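Kitchen tips for self-catering guests

These notes are for anyone staying in the cottages at Stollura or in the two flats over the stable block. Most of the questions we get at the front desk concern the kitchens, so Kimie Matsuda has put the answers on one page. Directions and parking are on a separate sheet.

Before you shop

Check the cupboards first. Oil, salt, pepper, tea and dish soap are supplied. Foil and coffee filters are not. The nearest full grocery store is in Brokport, and it closes early on Tuesday. The farm store on the Prenside road sells eggs, bread and milk from 7 a.m. and takes cash only.

If you are arriving after dark, bring something you can heat up. The dining room in the main house stops serving at 8:30 p.m., and tables for non-residents have to be booked.

Fish and other cold food

Keep fish on the lowest shelf of the refrigerator, on a plate, with a cover over it. Use it within a day or two. Frozen fillets are best thawed overnight in the refrigerator. For a quicker thaw, use the defrost setting on low power, turn the fish halfway through, and cook it right away. Thin ends start to cook before the middle is soft, so fold them under.

Leftover salmon can be reheated on half power under a damp paper towel. Do it in short bursts and stop when it is steaming all the way through. A cut lemon in a bowl of water, heated for three minutes and left to stand with the door shut, takes care of most of the smell. Wipe the inside afterward.

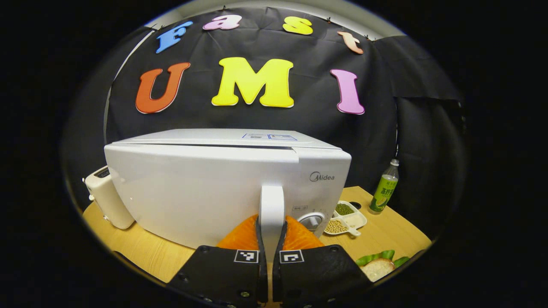 Salmon at the microwave, with the toaster to the left.

Power and outlets

The main house dates from 1852 and the wiring in the cottages is newer, but the kitchen circuits are still small. Run the kettle and the toaster one after the other – both at once with the oven on will trip the breaker. The breaker box is inside the hall closet. Push the switch fully down, then up. If it trips again, dial 189 from the house phone and ask for Hjalti Ragnarsson.

Empty the crumb tray before you leave. Unplug the toaster first and let it cool.

Water

Hot water takes a minute to reach the upstairs flat. Tap water is fine to drink. It is hard, though, so the kettle will scale up during a long stay. Half a cup of white vinegar, topped up with water, boiled and left for 20 minutes, clears it. Rinse twice.

Trash and checkout

Food scraps go in the green bin by the gate, everything else in the gray one. The gate code is 3712. Please take fish wrappings out the same evening, tied in a bag – the foxes get into anything left on the step, especially in April.

Leave the refrigerator switched on and the keys on the hook.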